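Ticket: Stock count keeps going back to 1,627 after every sync
Opened by: Frans Kuipers, Plurkdale
Category: Inventory / connected apps
Status: Open, waiting on support
Opened: Sep 29, 2019

Hi Festgate folks,

I already wrote to you in the chat window but it closed on me halfway through, so I'm putting everything in here and I'll keep adding to it as I try stuff. Sorry in advance for the length. I type the way I talk.

I run a little online shop out of Plurkdale, mostly bags and some kitchen towels. The store is on Festgate, the shipping labels go through Trundo, and my stock lives in a spreadsheet that the Sulemana connector pushes over to you every night. It has worked great since March. Then last week the stock count on one single item, the black tote with the tan handle, started jumping back to 1,627 every morning. I do not have 1,627 of anything! If I did I'd be sleeping on top of them.

I fix the number by hand, it shows right on the product page, people order, it counts down like it should. Then the nightly sync runs and boom, back to 1,627. Everything else in the shop syncs fine, even the other totes.

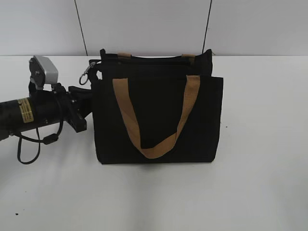

The thing that worries me is overselling. The store thinks there's a mountain of stock, so it never shows "sold out," and on Friday I had to write to two very nice customers and tell them I'd taken their money for something I couldn't ship yet. They were good about it. I would still love to not do that again.

What I tried before opening this:

Logged out and back in. I know, but somebody was going to ask.

Cleared the browser cache, then looked at the product page on my phone with the Wi-Fi off. Same number, so it's not my browser holding on to something old.

Changed the stock by hand in Festgate and hit Save. It sticks until the sync runs.

Turned off the Trundo connection overnight. I figured maybe it was sending canceled labels back as returned stock. Nope, 1,627 again in the morning with Trundo completely off, so I think we can leave them out of it.

Checked the spreadsheet cell. It has the right number in it. It's a plain number too, no formula.

Update, same day, evening

Your reply came in fast, thank you! You asked for the item code, whether I have variants turned on, and whether there's more than one location set up.

The item code is TOTE-BLK-TAN. No variants, I made each color its own product because the variant menu confused my mom (she does the orders when I'm out). And locations... okay, so this is where I got a surprise. I have two. One is called "Main," and that's me. The other is called "Main (imported)" and I have no memory of making it. Every item in it says zero except the tote, and I bet you can guess what the tote says.

I set the imported one to zero and the product page went right back to the real count. I was very pleased with myself for one night.

Update, next morning

It's back. Location "Main (imported)," tote, 1,627. So something is writing to that location every night and only for that item.

You suggested deleting the location. I tried, and got a red message saying a location can't be removed while a connected app is using it. Fair enough, but that at least tells me it's the Sulemana connector doing the writing, so I went digging in its log. For anyone else looking for it: it's under Settings, then Connections, then the tiny gray word "History" on the right. I looked at that page for ages before I saw it.

The log for each night has a line per item and all of them say "updated, Main." The tote has two lines! One says "updated, Main" with the right number, and a second one further down says "created, Main (imported)" with 1,627. Copying the log text into the attachment for you. 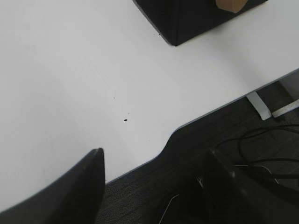 The desk where I do all this, cutout side.

So now the question was why one item would have two lines when there's only one row for it in my sheet. I searched the sheet for TOTE-BLK-TAN and got one hit. Searched for "tote" and got five, which is right, they're all different colors. Searched for 1627 with no comma and got nothing at all. I was getting a bit cross by then, so I went and made lunch.

Update, after lunch

Found it, I think! The spreadsheet has a second tab. I knew about the tab, it's called "old" and it's from when I first set up the shop and was pasting in the sample data to see how things worked. What I didn't know is that my search was only looking at the tab I had open. When I searched the whole file, there it was, a row way down in "old" with the code "TOTE-BLK-TAN " – with a space on the end – and 1,627 in the stock column. Left over from the sample file, where I had typed my own code over one of theirs.

That row has been sitting there since March doing nothing, and I wondered why it would wake up now. I went back through my email and Sulemana sent out a notice that the connector now reads every tab in a file unless you tell it to skip some. I had starred that email. I had not read it.

Deleted the row, then deleted the whole tab to be safe (I kept a copy on my laptop first). In the connector settings there's a box for "Tabs to include" and I typed in the name of the one I want. Set the imported location to zero again. Now we wait for the night.

Update, two mornings later

Two syncs have gone through and the count is right both times. The log has one line for the tote. I was able to delete "Main (imported)" as well, no red message this time.

Couple of things for you to pass along if you can. It would help a lot if Festgate sent an email when an app creates a new location, even a boring one. And trimming spaces off the end of item codes on import seems like it would save people some grief. With the space gone I'd at least have had a duplicate code error to go on.

One leftover question, and then you can close this. The sales report for last week still shows the high number in the "stock at end of day" column for 4 of the days. Does that get recalculated, or do I fix it by hand? I don't mind doing it, I only need to know before I send the report to my bookkeeper.

Thanks for sticking with me on this one!
Frans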